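Water firm to replace ageing main beneath Ollness
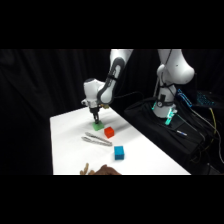 Work to replace a failing water main under the centre of Ollness will begin in July and is expected to last 18 weeks, Vurano Water has confirmed.

The existing cast iron pipe runs from the Drandwood service reservoir to the lower end of Mill Street and supplies up to 4000 properties. Repairs to it have become more frequent over the past few winters, mostly at the joints, and the company says further patching would no longer be economic.

A length of 646 metres will be taken out of service and replaced with polyethylene pipe. Where the ground allows, the new pipe will be pulled through the old one, a method that needs a pit at each end of a section instead of a continuous trench. Open trenching will be used on the steepest part of Mill Street, where the old main changes direction twice and shares the ground with a gas pipe and two telephone ducts.

Kibet Chege, project engineer at Vurano, said the route had been surveyed with ground radar and a number of trial holes.

"The drawings we inherited show the main on the north side of the road for its full length," he said. "The trial holes found it under the south kerb from the chapel downwards. We have redrawn that section, and the position of the pits has moved as a result."

The contractor, Aguirre, will set up a compound in the lower half of the Station Road car park. The upper half will stay open, with access from the Drandwood side only.

Mill Street will be closed to through traffic between the chapel and the bridge during the trenching stage. Pedestrian access to all premises will be kept, and deliveries to shops will be allowed before 9am. Elsewhere on the route there will be temporary traffic lights, which will be operated by hand at the start and end of the school day. The signed diversion for vehicles over 7.5 tonnes follows the valley road and adds several miles to the journey.

Homes and businesses will stay on the old supply until the new main has been pressure tested, disinfected and sampled. Each service connection will then be transferred in turn. Customers should expect a single interruption of no more than 2 hours, with a card delivered beforehand giving the time. Anyone who relies on water for medical equipment at home is asked to register with the company before work starts, so that a separate supply can be arranged.

Some discolouration is likely after the transfer. It is caused by iron deposits disturbed in the pipework and should clear if the cold kitchen tap is run gently. Washing machines should not be used until the water is clear.

Pressure is also expected to change. The bore of the old main has been narrowed by scale, and properties at the top of the village have had low flow at peak times for years. A pressure-reducing valve will be fitted near the bridge to protect older plumbing on the lower streets, where the new main would otherwise deliver more than many fittings were designed for.

Lead service pipes found during the work will be replaced up to the property boundary at the company's expense. Pipework beyond that point belongs to the owner – Vurano will supply a written note of the material found, but will not carry out work on private land under this scheme.

The road surface will be reinstated in two stages. A temporary surface will be laid as each section is finished, and the permanent one will follow once the backfill has settled. The stone setts outside the chapel are to be lifted by hand, numbered and stored at the compound before being relaid in their original pattern.

A second section of the same main, between the bridge and the pumping station, is of similar age but has had fewer bursts. Vurano said it would remain under acoustic monitoring, with no date set for its replacement.

Plans of the route, including the revised pit positions, can be seen at Ollness library during opening hours.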